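The cable thing, or how I lost most of July

OK quick one before I forget the details. People at work keep asking what happened with the arm and I keep telling it badly, so it goes here and I can just send the link.

Short version: the gripper was letting go of things. Long version is the cable. It's always the cable, Trí says, and I said no it isn't for nine days straight.

Background for anyone who reads this for the bread posts (sorry, more bread soon). My job right now is a pick and place cell. Two bins, one arm, arm picks stuff out of one bin and puts it in the other, then back again. All night if it behaves. The stuff is whatever, toys and cups and balls, the point is that it's all different shapes. We log every try. The project is called Posthorpe for reasons that go back before me.

So. Early in the month we start seeing drops. Not missed grasps, those are normal, you see them and shrug. These were good grasps. Fingers closed, part lifted, arm starts to swing over to the other bin, and then the fingers just relax. Thing falls. Arm carries on like a waiter who hasn't noticed the plate is gone.

First night, 897 tries, 35 of those drops. Doesn't sound like a lot. But the week before it was zero, and zero to 35 is not a drift, something broke.

What I did first, in order, so you can laugh:

Blamed the cup. Round, slick, lies on its side, annoying. Took the cup out. Still dropping.

Blamed the ball. Same.

Blamed my own code, which was fair. I had pushed a change to the release timing two days before. Rolled it back. Still dropping. Felt good for about a minute and then bad again, since now I had no idea.

Blamed the fingertips. Swapped them for new ones out of the drawer. Lost an afternoon because the little screws are a size I didn't have a driver for and Boswood (the shop two streets over, love them) closes at four. Still dropping!!

By then Hashini Sultana was asking in the morning meeting, kindly, whether we had a date. We did not have a date.

Next I went to the gripper log, which I should have done on day one. I hadn't because the log is a pain to pull, you have to stop the cell and go get it by hand. Anyway. Every drop had the same line next to it. Supply low, reset. The gripper was losing power for a blink, rebooting, and when it comes up it goes to its default state, and the default state is relaxed. So it wasn't choosing to let go. It was fainting.

Great, power. So I swap the supply. Of course I did. There was a spare Hrynyshyn unit on the shelf, the one from the old rig, and that took another evening to wire in and test. 448 tries with the new supply. Drops down a bit, I got excited, told people. Should not have told people. Next run they were back.
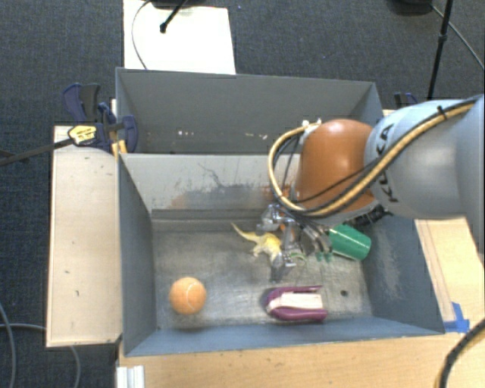 Trí Từ came over with his coffee around then and stood there and watched it for maybe ten minutes without saying a word, which is very hard to work next to. Then he said, run it slow. Quarter speed. And run it to the far bin only.

No drops. Not one.

Full speed, far bin: drops.

Full speed but with the wrist kept pointing the same way the whole trip: no drops. That was the moment. It only fainted when the last joint was turned a long way AND moving fast. So something was being pulled when the wrist wound up. Stop the arm, e-stop in, everything off, and I bent the wires back and forth by hand with a meter on them. Held the far end, wiggled, watched the number. Nothing, nothing, nothing, then a jump. One of the power wires had broken inside its jacket. Outside looked perfect. You could stare at it all day. The strands inside were cracked right behind a tie that somebody had pulled too tight.

The somebody was me. In June. I remember doing it, I remember thinking that looks tidy.

So the bend was always happening at the one same spot, every swing, thousands of times, and the copper got tired. When the wrist was turned hard the ends came apart for a few milliseconds and then touched again. That's why the new supply seemed to help for a run. It was just luck, the ends were sitting a bit closer that night.

Fix was boring. New cable, the flexible kind that's made for this and not whatever I grabbed from the box the first time. Bigger loop at the joint. Ties snug enough to hold but loose enough that I can still twist the bundle under them with two fingers. Ran the wrist to both limits by hand mode and watched for anything going tight. Then did it again with the arm low in the bin because thats a different shape for the cable and I only thought of it on the way to lunch.

347 tries after that, no drops. Left it overnight, came back, none. I'm calling it, though I said that once already so take it how you like.

Now the part I actually wanted to write down, because the drops were only annoying and this bit bugs me more.

A gripper that goes limp when it loses power is fine if it's holding a toy. Toy falls in a bin, who cares. But we have a second job lined up in the fall, for Flitix, where the parts are heavy and have corners, and a person stands closer than I'd like during changeover. Same gripper. Same default. If that had been the cell with the cracked wire, we'd have been throwing metal off the end of a fast arm at random, about once every half hour, and my first week of response would have been to take the cup out.

And the arm didn't know. That's the thing. It had no idea the gripper had gone away and come back. It asked for status at the start of the grasp and again at the release and in between it just trusted. A reset in the middle was invisible to it unless you went and dug out the log, like I finally did.

So the changes, some done, some not:

The gripper sends a heartbeat now and the arm stops if it misses two. Done. Already tripped once, on purpose, Trí pulled the plug mid swing without warning me. It stopped. I screamed a little.

Reset on the gripper counts as a fault. A person has to clear it standing at the cell, no remote clear from your desk. Done, unpopular.

Log gets pulled every morning, automatic, and any low supply line goes to the whole team. Half done. It sends the mail but it sends it four times.

Gripper that holds on power loss, for the Flitix job. Not done. Hashini is pricing it. There's a version with a spring that stays shut, but then you have the other problem, if it ever closes on someones hand it stays closed and you need a way to open it with everything off. So that needs a release you can reach, and training, and I don't want to just swap one bad default for a different one because I'm in a mood about July.

Cable check on the calendar. Hands on, with a meter, flexing it, not a look from the doorway. I'd been doing the look from the doorway.

Also wrote down where every tie goes and how tight, with a sketch. The sketch is terrible. Hashini asked if it was a shrimp.

Things I'd tell me from a month ago. Pull the log first even if it's a pain. Ask what's different between the tries that fail and the ones that don't before you start buying stuff, I changed five things and learned nothing from four of them. Slow it down and see if the problem goes away, it costs you ten minutes. And don't tell the morning meeting it's fixed after one good run.

I still have the bad piece of cable on my desk. Cut the jacket open, and inside at the bend it's just a little gray fuzz of broken strands. Going to put it in the box of shame with the melted connector from last winter, which I never wrote up, and should.

OK got to go, the four emails just came in. All of them say no faults.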